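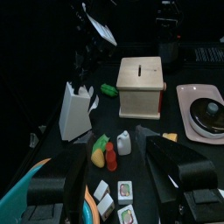 Progress report to the Clondis fund
Toy lending and play corner, Sternstead
Reporting period: until the end of August

1. Summary

In this period we have continued the work with the play corner and we have started the lending of toy sets to families. The collection was sorted, cleaned and divided into sets. From the grant we have bought new material for the shop play, and we have repaired a part of the older wooden toys. Two of the planned activities are late, and we explain this in section 5.

2. What was done with the toys

When we received the toys from the former nursery in Palacios, they came mixed in big bags. Parts of one toy were often in three different bags. The first work was therefore the sorting, and it took longer than we wrote in the application. At the end of it we had 833 single pieces which are good for use. Pieces with cracks or sharp edges were taken out.

The pieces were then put together in 61 sets. A set has one theme and goes home in one bag with a list inside. The parents check the list when they borrow and again when they bring back. We made the lists with words only at first. Many of the children cannot read yet and they wanted to help with the checking, so for the shop sets we now make lists with small drawings also.

The most popular theme is the shop and kitchen play. The toy food is small and it is lost easily, but the children like it very much. We have corn, pepper, cheese, a red bottle, a white jug and small food boxes with printed pictures on them. The small boxes are the weakest part of this theme. The corners become soft after some weeks. In the next period we would like to try a stronger kind, if the price allows.

The wooden toys are in general in good condition. The shape-sorting boxes were the biggest question in our group. One of them is a light wooden cube with a slot in the top, like a money box, and a knob on the side. The younger children use it for the sorting and the older ones use it as the cash box in the shop. We decided to keep it in the shop theme and not with the puzzles. We know that in the application it is listed under "early learning material", and we ask that you accept this small change. The cost is the same.

3. The play corner

The corner is open in the mornings and, from this period, also in the afternoon until five o'clock. We put dark cloth on the play tables. The light toys are seen better on it and the tables make less noise when things fall. The cloth must be washed often, and we bought a second one for changing.

The pink trays are new. Each child who plays shop can take one tray and carry the things to another table. Before this, the food was carried in the arms and much of it finished under the shelves. The trays have raised edges and the pieces stay inside. For the storage we still use paper cartons from deliveries. They are cheap but they tear at the top when children pull them, and the pieces of paper must be picked up every evening. We ask below for a better solution.

4. Lending

Lending started with 17 families. The loan is for two weeks and it can be made longer one time. In general the sets come back clean and complete. Where a piece was missing, it was in most cases brought the next week. We do not take money for a lost piece, and we would like to continue in this way.

Some families told us that two weeks is short for the bigger building sets. We have changed this to four weeks for the sets with the blue label.

5. What is late

The repair afternoon for parents was planned for this period and did not take place. The workshop room in Remano, which we wanted to use, had no heating in the spring and later it was booked by other groups. We have now a promise of the room for the autumn.

The printed catalog is also not finished. The texts are ready. The photographs of 8 sets are still missing, and we do not want to print it in two parts. The money for the printing was not used and it is kept for the same purpose.

6. Use of the grant

The spending follows the budget lines of the application. The line for cleaning material is a little higher than planned, and the line for transport is lower, as we could collect the Palacios toys in one trip. We ask for your agreement to move the rest of the transport line to storage. With this money we would buy plastic boxes with lids in place of the paper cartons.

7. Next period

Open the lending for new families from the waiting list
Hold the repair afternoon in Remano
Finish and print the catalog
Replace the cartons, after your answer
Find stronger food boxes for the shop sets

The receipts and the full list of sets are attached to this report.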